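Embla Sjögren
April 2023

1/ I am testing the Zusta two-arm kit from Clodley, on loan for 50 days. My question is simple: is it good enough for a small teaching lab? Thread.

2/ The task I chose is sorting foam letters onto plastic plates. The letters are light and thin, so they are not easy to grip.
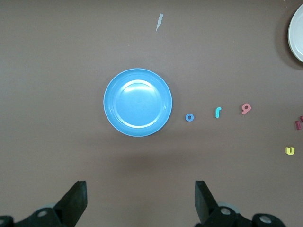
3/ Setting up took me one afternoon. The manual has 200 pages, but you need only chapter 7. Please, Clodley, print this chapter separately.

4/ What I like: each base has its own status light and a red button on top. My colleague Da-eun Shim found it clear from the first day.

5/ What I like less: the cables. They hang along the arms, and more of them run in front of the table. I would pay extra for a tidy cover.

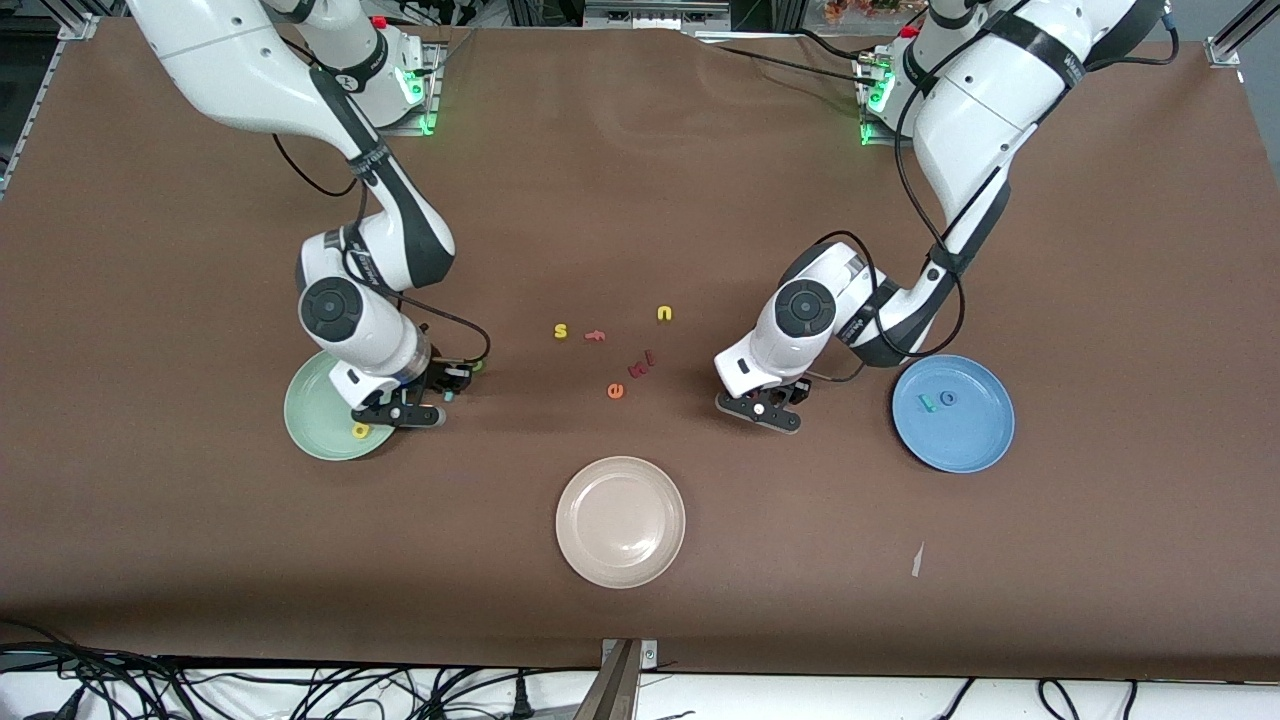

6/ Support
I wrote to them twice. Both answers were polite, the second one was also useful.

7/ Next I will try thicker letters. Questions are welcome, I answer in the evening.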